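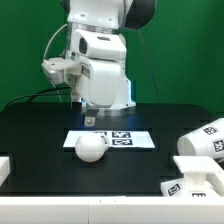 4.3 Recording a show from the program guide

The Plurnska recorder must be connected to the antenna or cable feed before you begin.

1. Press GUIDE on the remote.
2. Enter the channel number (for example, 154) and press OK.
3. Highlight the show. Reality and talk shows are listed under Series.
4. Press REC once for a single episode or twice for the full season.
5. Set the end time. Live finales often run over; add 5 minutes.

Note: Reunion specials have their own listing and are not included in a season recording.

Caution: Do not unplug the recorder while the red light is on. The recording will be lost.

If error 434 appears, see section 7.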